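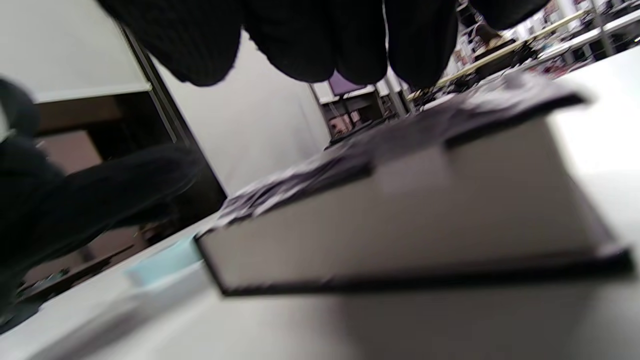

Una mano enguantada sujeta un libro de tapa dura sobre una mesa blanca. (Foto: Drirkine)

Gordon Simard
Marzo de 2022

El libro, decían, era lo fácil. En la lista de objetos que Drirkine puso por escrito para su ordenador de bibliotecas había cosas mucho peores: la funda de plástico blando, el folleto de una sola hoja, el atlas que no cabe en ningún sitio. El tomo de tapa dura iba en la primera página, junto a la caja cerrada, bajo el epígrafe «geometría sencilla». Quien lo redactó no había hecho nunca una mudanza.

Un libro grueso es una caja que miente. La tapa sobresale un poco del bloque de hojas y parece puesta ahí para que uno tire de ella. La pinza tira de ella. El sistema mide la fuerza, la encuentra razonable, anota «agarre correcto» y levanta. Lo que levanta es una tapa. El resto se abre como una puerta, se descuelga y, según la altura, acaba en la mesa o en el pie de quien esté delante.

En julio estaba delante una empleada de la biblioteca Marchand, y el tomo era un diccionario de 600 páginas. Dos dedos del pie rotos. El informe de Jelorine, la empresa que mantiene la instalación, lo llama «liberación no prevista de carga». Me parece una expresión preciosa. Yo también he liberado cargas no previstas, casi siempre platos, y en mi casa se le llama de otra manera.

Lo que me interesa es lo que pasó antes. El registro de la máquina recoge 12 agarres por la tapa en los días previos al accidente, todos dados por buenos. La pinza apretaba, el sensor notaba resistencia y el programa quedaba conforme. Que el libro colgara abierto no constaba como fallo, porque a nadie se le ocurrió preguntar por ello. Al personal sí: tenía por costumbre acercarse, meter la mano y cerrar el tomo antes de que cayera. Había aprendido a hacerlo deprisa. Con tanta mano ajena las estadísticas salían estupendas.

Y ahí está mi queja, que tiene poco que ver con los libros. Llevamos años midiendo la fiabilidad de estas máquinas en lugares donde siempre hay alguien a un brazo de distancia, sujetando por el otro lado. Luego se imprime el porcentaje en un folleto, se le quita a la persona y se vende el porcentaje. Virkisura, que presentó un sistema parecido, presume de 7 incidencias en toda su prueba piloto. Pregunté cuántas veces había intervenido un operario. Me contestaron que eso no se contabiliza como incidencia. Les creo.

Drirkine ha reaccionado, hay que decirlo. Ha vuelto a la mesa, ha hecho pasar tomos gruesos por manos con guante, mirando por dónde los coge una persona y qué hace con el borde, y ha prometido una versión que distinga entre tener un libro y tener su cubierta. También ha pegado en el suelo de la Marchand una línea amarilla que no debe cruzarse con la máquina en marcha. La línea costó seis meses de conversaciones. La cinta, supongo, menos.

No pido que se retiren los robots de las bibliotecas. Cargar carros es un trabajo ingrato y mis lumbares votarían a favor de cualquier cosa con ruedas. Pido que el número de veces que alguien tuvo que meter la mano figure en la primera línea del informe y con el mismo tamaño de letra que el resto. Y que quien firme «geometría sencilla» pase antes una mañana en el mostrador de devoluciones, con calzado abierto.

La empleada ha vuelto al trabajo. El diccionario también, con el lomo pegado, en la sección de consulta. Se coge con las dos manos.

Utilizamos cookies propias y de terceros para mejorar su experiencia de lectura. Si continúa navegando, consideramos que acepta su uso.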